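Home | Archive | By thread | By author | Search | Subscribe

[nerkar-users] Re: masking the fingers before the segmenter
From: Prys Ellis
Date: 2021-04-08

Print this message | E-mail this message

> We mask the gripper with a fixed polygon drawn by hand in the wrist
> view. Works fine at one opening width. Once the fingers move, the
> polygon either eats good pixels or leaves a dark fringe that the
> segmenter calls an object. Is anyone on Nerkar doing this from the
> joint state? And how do you handle the closed pose?
>
> Craddock

Yes! We switched to joint state a while back in Rosville and I'd never go back to the polygon. The Hirden driver already publishes finger width, so you render the finger mesh into the wrist camera, grow the silhouette by 2 pixels and hand it to the segmenter as an ignore region. My whole node is 33 lines, and half of that is logging (I like logging).

The closed pose is where it gets fun. With the tips together the two silhouettes merge, and my first version treated that as a single blob and filled it in. That throws away the slit between the fingers, and you really want those pixels — when you're picking something thin, that may be the only place you see it. So render left and right separately, grow each one on its outer side only, then OR them.
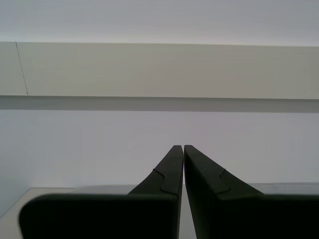
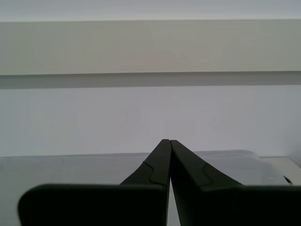 Wrist view, fingers together or very nearly so. Pale background, dark fingers, no object in the grip.

Views like these are great for checking the calibration too. Dark fingers on a pale wall gives you a lovely strong edge, so I run a plain gradient along the rendered outline and look at how far off it lands. Watch the little step in each finger's profile. If your mesh is the simplified one without the step, the fit gets pulled sideways there and you'll blame the camera for an afternoon. I did!

One more thing: the timestamps. Our width message was 18 ms behind the image, which you can't see at all when the gripper is still and which makes a mess the moment it starts closing. Interpolate the width to the image time before you render. I ran it over 3057 logged images after that fix and the fringe detections went away except on the fastest closes, where I think it's just motion blur. Ideas welcome on that part.

I'll push the branch once I've cleaned up the config names. I'd love to get it into the June release if people want it.

Prys

Comments

tmk: Does the outer-side-only trick need the full mesh or will a convex hull do?

Prys Ellis: Full mesh, the hull smooths over the step.

Craddock: Wonderful, trying it tonight. We never interpolated the width at all.

Previous message | Next message | Back to thread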